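Skeditz Forums > Automation > Standards and Good Practice

Thread: Do we need a 7 point table setup rule?

gantry_goat
5/26/23
So the lab I contract for has adopted the Pitby setup sheet for tabletop picking work, and I'd like to hear from people who have lived with it. Seven points to sign off before every session. Clear sweep area, soft items only inside a basket or on a board, finger check, speed cap, stop button within reach of a seated person, and two more about paperwork that I won't bore you with. I signed it 48 times last month. I could not name one time it changed what I did.

I'm not against rules. I'm against rules that somebody wrote at a desk and that get copied from site to site with the typos intact.

mossback
Which version? The old Pitby sheet had the finger check after power-on, and that was plain wrong. If yours still says that, you have a bigger problem than boredom.

gantry_goat
Finger check is point 3, power is point 5. So they fixed it. Doesn't say what you are checking FOR, though. "Inspect fingers." OK, I looked at them. They are fingers.

lowpayload
Screws at the mounting block, play when you push the tips sideways, anything stuck in the slots. We wrote that on our sheet by hand and the sign-offs got slower, so I assume people started doing it. I can't prove that.

The point I'd throw out is the speed cap. Ours is one number for everything from a sponge to a glass jar. A cap that ignores what's on the table is there so somebody can say there was a cap.

tin_whistle
Disagree with lowpayload. One number is the only kind people remember. We had a table of speeds by object at Brunner, 118 rows, and when I asked three operators for the row on fruit I got three answers. Dumb and low beats clever and unread.

lowpayload
Then your table was bad. Group it: hard, soft, breakable. You don't need 118 rows to tell an apple from a mug.

gantry_goat
My complaint with the soft items rule is that it never says how the basket and the board should sit relative to the arm. Take a kitchen layout like the one I work with, cutting board near the gripper and fruit in a wicker basket beyond it.

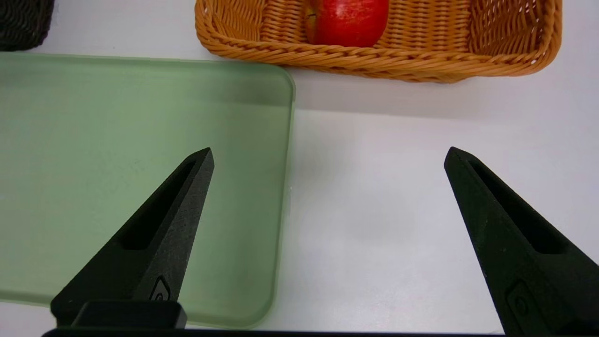

The sheet would pass that, and it would also pass the same things shoved anywhere else on the table. It asks whether a basket is used. It doesn't ask whether the fingers can get over a rim without dragging on it, or how much bare table you want between the tips and the first thing they could hit. Those are the two questions I care about, and I answer them by eye every time.

mossback
By eye is fine if it's your eye. The sheet is for the person who started in November and has never bent a fingertip.

gantry_goat
That person signs the same box I do and learns nothing from it. How is that helping them?

quietservo
I pushed for the sheet at our place, so take this for what it's worth. We logged 398 sessions with it. Near misses went down. The catch is that we also moved to slower arms in the same stretch and swapped half the tables, so I stopped quoting that number to anyone. If somebody shows you a chart from a checklist rollout, ask what else changed.

tin_whistle
Appreciate that. The Bostell people came through with a slide deck last year, all arrows pointing down, and couldn't answer that exact question.

lowpayload
Did they ever send the raw log?

tin_whistle
They did not.

mossback
Fine, but "can't prove it works" isn't the same as "drop it." I'd keep the stop button point and the finger check no matter what — both take almost 7 seconds and both are about hands. Paperwork ones can go.

gantry_goat
I could live with that. I'm going to propose three points with actual pass/fail wording, rim clearance being one, and leave the speed cap for you two to fight over. Will post the draft if it gets past the first meeting.

lowpayload
Post it even if it doesn't. And put a measurement on the rim clearance or it's "inspect fingers" all over again.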